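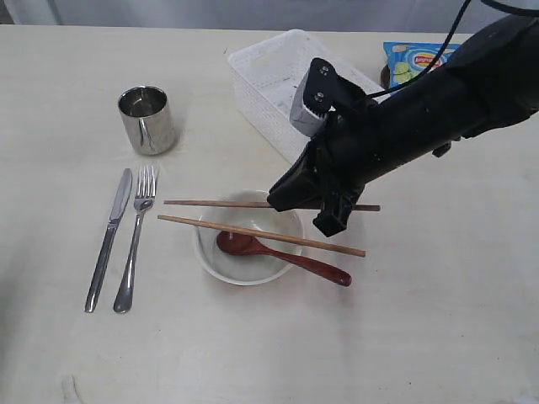 White bowl, red-brown spoon, light chopsticks.

Milard
May, 7:42 am

Finally replacing our everyday bowls. A few notes on what I settled on, in case anyone else is shopping for the same thing.

I wanted something shallow with a wide rim. Our old ones were deep and narrow and the spoon handle stood straight up and tipped out whenever the bowl moved.

With a wide one the handle lies over the rim and stays low. The one I picked is round, plain white ceramic. No pattern. I can see what's left in it when I wash up.

Got it at Prevholm, the kitchen shop on Flastevard Street. They had 3 sizes. I took the middle one. The large is really a serving bowl and the small is for rice or dipping.

The spoon is lacquered wood. I switched from metal because I hate the scraping sound on ceramic. It's also easier on the mouth with hot soup.

Care for lacquer: wash by hand, soft sponge, dry it the same day. No dishwasher, no soaking overnight. I ruined a set that way. The finish went cloudy and then started to peel near the tip.

Chopsticks are plain light wood. I like these better than the shiny kind for noodles, they grip. I replace them when the ends get rough.

Setting the table: I lay the chopsticks across the top of the bowl and leave the spoon in it. Some people find that sloppy and want a rest. I had rests. They ended up in the drawer with the corn holders.

Someone asked about capacity. The label says 42 ounces to the brim. I fill it well short of that.

Next is finding a tray that fits two of these side by side. If you have one you like, send me the measurements.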